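2 Dec 2025
By the community news desk

Moltard's repair evenings are coming back for December, and if the chatter at the bakery is anything to go by, there are plenty of toasters in town waiting for them. The evenings took a break over winter while the old hall on the Hurnau road had its floor redone, and the new boards look a treat, although regulars will be pleased to hear that the wobbly tea urn has survived the renovations and will be back on its usual bench by the kitchen door.

For anyone who hasn't been along before, the idea is a simple one. You bring in something that has stopped working, or come apart, or started making a noise you don't care for, and you sit down with a neighbour who has a bit of a knack for that sort of thing. Lamps, radios, school bags, garden shears and the odd music box have all had their turn. There's no charge, though a gold coin for the biscuits is always welcome, and please don't feel you need to know one end of a screwdriver from the other (plenty of us still don't, after years of coming along!).

Last season 91 items came through the door, and the organisers are hoping to reach 100 this time, helped along by a new sewing table for torn jackets, worn cuffs and trousers that have lost an argument with a fence. Chiriac Hardware has offered a box of fuses, glue and assorted screws, and the Fullix laundrette is lending its big steam iron for the whole month, which will be a kindness to anyone hemming curtains before the family arrives for Christmas.

There will be two evenings before the holidays, both starting at half past six, with the doors open a little earlier for those who like to settle in with a cuppa and a chat. Parking behind the hall is tight, so neighbours who live close by are asked to walk if the weather is kind. Children are very welcome with a grown-up, and there'll be a box of old clocks for them to take to pieces at their leisure. 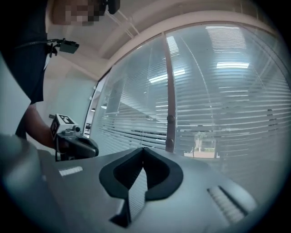

A short-sleeved shirt and a good grip on the tool in hand.

Microwaves and anything that runs on petrol should stay at home, please. Larger pieces of furniture are fine, but do ring the hall beforehand so a space can be cleared. If you have spare buttons or zips in a colour that isn't black, the sewing table would love to have them.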